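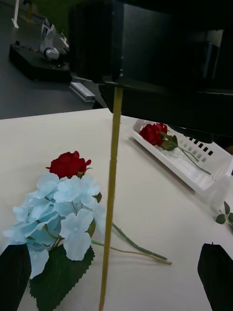
A gratitude letter is a simple exercise for people who feel low or tense in the evening, and you need only paper and 20 quiet minutes. First, choose one person who helped you and whom you never thanked properly. I chose my old teacher, Mr. Harahap. Sit at a table and put the phone in another room. Some flowers on the tabletop, as here, give the eyes a place to rest when the words do not come. Write the name at the top and then describe one thing the person did, with as many small details as you remember. Do not correct your grammar yet.

When the page is full, write how your life is different today thanks to this help. My first letter had 540 words, but 70 are also enough.

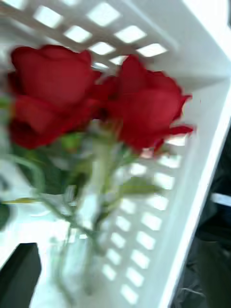 Now read the letter aloud, slowly, one time. If you feel a pressure in the throat or you cry a little, stop and breathe out longer than you breathe in. Then continue from the same sentence.

You can send the letter or keep it. My friend Cristian Chávez reads his by telephone, which I find too difficult. Repeat the exercise after two weeks with another person, and write in a notebook how you slept on the night after each letter.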